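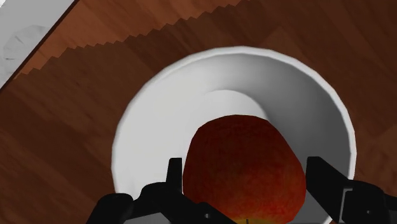 Simulated practice helps robot arm pick up fruit in Stiltberg lab

A robot arm trained almost entirely in computer simulation can learn to handle fruit with only a short stretch of practice on real objects, according to researchers at the Elluvix lab in Stiltberg.

The group's method, called Fladetti, starts with 1597 simulated attempts at simple kitchen jobs, such as lifting an apple with a two-fingered gripper and setting it in a bowl. The control software is then adjusted with 300 attempts on a real arm.

Konrad Pawłowska, who leads the project, said the simulated bowls and fruit are kept plain on purpose. Curved surfaces are built from short flat segments, and that keeps the computing load low.

"We spent months making the apples look better and the arm did not grip them any better," Pawłowska said. "What mattered was where the fingers were when they closed."

For that reason the software learns mostly from a view looking down past the fingertips. Earlier versions relied on a second view from the side of the table - the team dropped it in September.

In the final round of tests, the arm was given 9 kinds of fruit and handled all but pears and bananas reliably. Pears tended to roll as the fingers closed, and bananas were often gripped too close to one end.

The work was paid for by the Wieczorek fund, which has agreed to support the lab for another year. The group plans to move on to stacked bowls and soft fruit next, and will release the simulated kitchen and its training code once the paper has been reviewed.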